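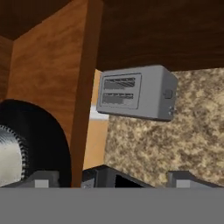 Gray two-slot toaster with wooden cabinets

Jupiter appears blurred at high magnification
Posted by Khadija Fahmy, 3 January 2019

Our school astronomy society has acquired a Pedano reflecting telescope with a focal length of 2,000 mm. With the long eyepiece supplied, Jupiter is small but sharp, and its four large moons are easily seen. With the 4 mm eyepiece the planet becomes a large, pale disk without any detail. The society has a public evening planned for February and would like to know whether the eyepiece should be returned as faulty. The telescope is stored indoors and is carried out immediately before use.

Nesma Metwally
The eyepiece is unlikely to be faulty. Magnification is found by dividing the focal length of the telescope by that of the eyepiece, and in your case the result is 500. Very few nights are steady enough to support such a figure, whatever the quality of the instrument. Members are advised to select an eyepiece that gives less than half that power and to increase it only when the view remains sharp.

Storage also requires attention. A mirror brought from a warm room into cold air will disturb the image until it has cooled. Please place the telescope outside two hours before the session, capped and under supervision. Observing across heated roofs should be avoided. It is further recommended that Jupiter be viewed when it is well above the horizon, so kindly check its rising time before the public evening is announced.

Sherif Bensaid
Agreed regarding the cooling time. The alignment of the mirrors should be checked as well. Center a bright star, move it slightly out of focus and confirm that the rings are evenly spaced around the middle.

Soo-ah Sung
We had the same trouble with a Tikeo. A different eyepiece resolved it. I do not recall which one.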